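Prenby Dog Control Review: progress report to the Laing Fund
19th February
Prepared by Orla Costello

You asked whether the muzzle and lead rules in Prenby have cut the number of bites. I still can't say they have, and I would be wary of anyone who does.

We have read 39 incident reports so far. In 11 of them the breed is given only as "bull type", which could mean almost anything with a wide head. Five have no breed at all. The council's summary counts every one of these as a confirmed pit bull, and I don't see how it got there.

The owners' groups are no better. Their claim that training classes have solved the problem rests on one class in Filtberg, with seven dogs, all of them already well behaved when they joined.

Zlata Nechyporuk has asked the Vukon surgery for its own bite figures - we were promised them in September and are still waiting.
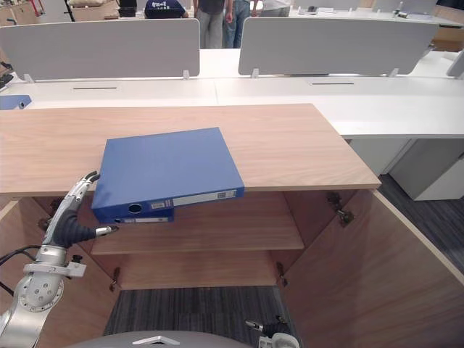 Blue binders on top of a wood cabinet.

Spending is within budget. I would hold back the second payment for the public leaflet until the Vukon figures arrive, as at present we have nothing firm to print in it.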